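Betreff: Re: [zelle-greifen] Schutzstopp beim Absenken in die Kiste

Hallo zusammen,

zur Frage von heute Vormittag, ich zitiere nur den relevanten Teil:

> Bei uns bleibt der Arm seit dem Umbau sporadisch beim Absenken
> stehen. Meldung ist jedes Mal Momentüberwachung Achse 5, Kollision
> erkannt. Es liegt aber nichts im Weg, und nach dem Quittieren läuft
> das Programm weiter. Wir haben die Schwelle schon zweimal
> angehoben. Kennt das jemand? Kann man die Überwachung für die
> Absenkbewegung ganz ausschalten?

Bitte nicht ausschalten. Wir hatten im August denselben Fehler und haben ihn zuerst genauso behandelt. Nach dem zweiten Anheben der Schwelle ist der Greifer dann auf die Kistenwand gefahren, und der Stopp kam so spät, dass der Halter gebrochen war. Verletzt wurde niemand, die Tür war zu. Mit der alten Schwelle wäre vermutlich nur ein Kratzer geblieben.

Danach haben wir das Protokoll ausgewertet. Von 601 Griffzyklen waren 234 mit stark gedrehtem Handgelenk gefahren worden, und alle Fehlstopps bis auf einen lagen in dieser Gruppe. Die Last am Greifer spielte keine Rolle, es passierte auch bei leerem Greifer. Damit war der Verdacht auf falsche Lastdaten, den Hoken uns genannt hatte, erledigt.

Ursache war bei uns das Schlauchpaket. Es war nach dem Tausch des Greifers (Halter von Dondico) zu kurz abgebunden. Ab einer bestimmten Drehung zog es gegen das Handgelenk, und die Steuerung wertete das als Kollision. Ein Leiter im Kabel zum Greifer war an der Biegestelle auch schon angebrochen.

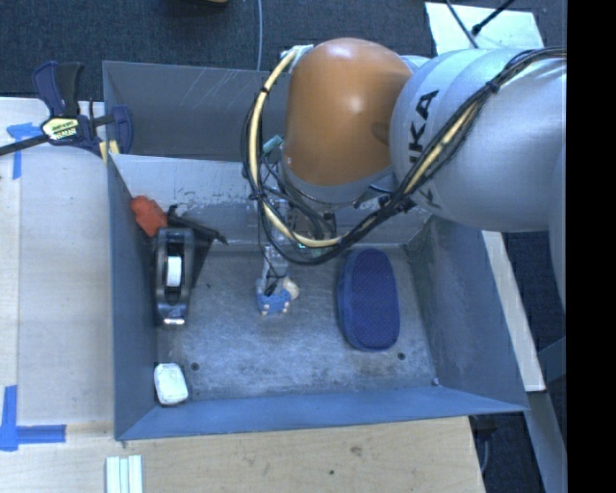
Wir fahren jetzt wieder mit der ursprünglichen Schwelle, und geändert ist nur die Kabelführung. Das Paket läuft in einem weiten Bogen links am orangen Gehäuse herunter, unter dem Handgelenk durch und schräg wieder hoch über den hellen Arm, wo oben ein Binder sitzt. Kürzer würde ich den Bogen nicht machen. Zu lang geht aber auch nicht, sonst hängt er in die Kiste und bleibt an den Teilen hängen. Die Kiste selbst ist am Rand mit einer Schraubzwinge fixiert, damit sie bei einem Anstoß nicht wandert. Bitte das bei euch ebenfalls prüfen.

Mein Vorschlag für die Reihenfolge: Anlage aus und gegen Wiedereinschalten sichern, Binder lösen, Kabel auf Knickstellen absuchen. Dann in T1 mit reduzierter Geschwindigkeit Achse 5 und 6 über den ganzen Bereich drehen und auf das Paket schauen. Wir haben Achse 6 in der Software zusätzlich auf plus/minus 155 Grad begrenzt. Seitdem 342 Zyklen ohne Fehlstopp, das ist noch nicht viel.

Offen ist bei uns der einzelne Stopp, der nicht ins Muster passt. Falls jemand mit der Hemico-Zelle so etwas bei gerader Handstellung gesehen hat, bitte hier melden, am besten mit Protokollauszug.

Viele Grüße
aus der Werkstatt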